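The Hat with the K on It

I had been at the Grenine lost property office for all of one morning when I found out I was going to love it. Thirteen umbrellas came in before ten o'clock! A cello bow, one ice skate, a bag of very good tomatoes. I wanted to meet every single person who had put these things down and walked off without them.

Mrs Hijazi, who ran the office, did not share my feelings about the tomatoes. She gave me the form to fill in and went back to the phone.

We served the whole tram line, from the harbour end of Grenine right out to Allodville, and in February the line mostly gave us knitwear. Gloves went in the drawers. Scarves went on the rail. Hats were a problem, and had been for years, since the shelf for hats was also the shelf for the kettle. They got squashed. They smelled of teabags. People came in hoping to see an old friend and were handed something like a flannel.

So when I found the wire rack at the back of the stationery cupboard I nearly shouted. It was a file organiser, thin black rods bent into a row of little pointed houses, one behind the other, and it had never held a file in its life as far as I could tell. I carried it out and stood it on the long pale table under the window, and I thought, well, a hat could go over that. A hat could have its own roof!

"What are you doing?" said Mrs Hijazi, with her hand over the phone.

"Hats," I said.

She looked at the rack for a bit and then went back to telling somebody that no, we did not take in bicycles.

The first hat I tried was the purple one. It had come in off the early tram from Allodville, item 435, and I had been looking for an excuse to handle it ever since. It was a proper ribbed knit, all those tiny Vs running in lines from top to bottom, and whoever had made it or bought it had chosen a purple that went nearly blue when you moved it away from the window. I opened it out and let it down over the rods, and it settled into the gaps with the loveliest soft folds.

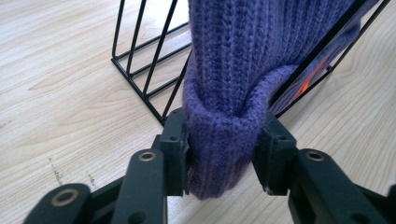 I stood back and I was so pleased that I made tea for everyone, which was only Mrs Hijazi and me, and then a man in the queue who looked cold.

"You want to write down the letter," Mrs Hijazi said, taking her cup.

I had been saving the letter. It was stitched on the turned-up cuff, a big bright K in a red that was very nearly orange, and it made me happy every time I saw it. Who puts an orange-red K on a purple hat? Somebody marvellous, I thought. A Katya who raced pigeons. A Kit who played the trombone. I wrote on the form: one hat, knitted, purple, letter K on front, excellent.

"You can't put excellent," said Mrs Hijazi.

I crossed it out, though you could still read it.

All that week I asked people. I asked every tram driver who brought in a sack. I asked the woman from the bakery at the Arnitz stop, who knew a Karl, but Karl had a head, she said, like a pumpkin, and would never have got it on. I rang the school in Allodville and a very patient secretary read me all the children beginning with K in the lower years until I felt we ought to stop. She wished me luck. I do think she meant it!

And then one afternoon, just as the lamps were coming on outside, a tall man in a wet coat came up to the counter and said he had lost a hat.

"What sort of hat?" I said. You are meant to ask it flatly. I don't believe I did.

"Purple," he said. "It's got a letter on."

I had taken it off its rack by then to brush it, and it was lying on the table on its side, up near the cable hole, with the K showing. I saw him see it.

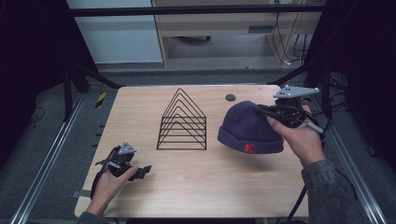 The purple hat and its wire rack on the long table.

"And your name?" I said, with the pen ready.

"Omar Khoury."

I don't know why I had only thought of first names. All those Katyas! I laughed out loud, and he looked a bit startled, and then he laughed as well, out of politeness I suppose, and told me his sister had knitted it for him when he moved to Grenine. She had counted the stitches as she went along and written the number on a luggage label, 1,870, so that he would know what he owed her. He had the label in his wallet. He got it out and showed me, and Mrs Hijazi came over from the phone to look at it too.

"She did the K in the same wool as her front door," he said. "I mean the same colour as her door."

He signed. He pulled the hat straight down over his wet hair and it looked wonderful on him, and I told him so.

"Where did you have it?" he asked. "It's kept its shape."

I pointed to the rack, the little black houses all in their row, and I'm afraid I explained the entire system to him, with the kettle and the shelf and everything. He listened to all of it. He asked whether it would do for gloves.

"Gloves have drawers," said Mrs Hijazi.

When he had gone I went through the sack from the last tram, and there, under a lunchbox, was a green one with a bobble.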